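Salian Community Kitchens – interim progress report
Reporting period: March to end of May
Submitted 2023-06-07 by Lavanya Naidu, programme lead

1. Summary

Delivery is on schedule at the Pirnavis site and behind schedule at Moteo. Spending is within the approved budget. We request a change to the timing of the second grant instalment, set out in section 5.

2. Activity

The evening cookery course ran at Pirnavis throughout the period and recorded 292 attendances. Sessions last two hours and are capped at 20 people. The cap was reached on most evenings from the second week onwards, and a waiting list is now in use. Murali Raju leads the teaching, with Viktória Vass covering food hygiene and the written materials.

The hygiene module was rewritten after the first block. Participants found the section on storage temperatures too long, so it has been split and the fridge log is now taught separately. The revised version will stay in place until the end of the grant.

At Moteo no sessions have taken place. The extraction hood failed its inspection and the landlord's contractor has not yet given a date for the replacement. Divya Lobo is handling the correspondence. We have asked for the work to be finished before the autumn term – if it is not, the Moteo sessions will be moved to Pirnavis on a separate evening.

3. Purchasing

Dry goods and small equipment are now ordered through Fivside on a monthly account. This replaced petty cash purchases, which were slow to reconcile. Fresh produce is still bought locally on the day of each session.

4. Monitoring

Attendance is taken on paper and entered the following morning. Return rates for the feedback form were poor while it was sent by email. It is now filled in before people leave, and returns have improved. A full analysis will be included in the final report.

5. Request

We ask that the second instalment be paid in two parts, with the Moteo share held back until the hood has been passed. Thenmozhi D'Souza can supply the revised cash flow on request.
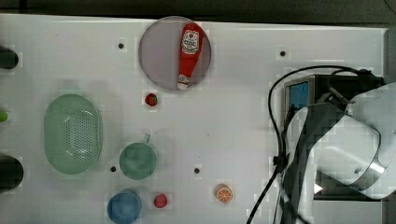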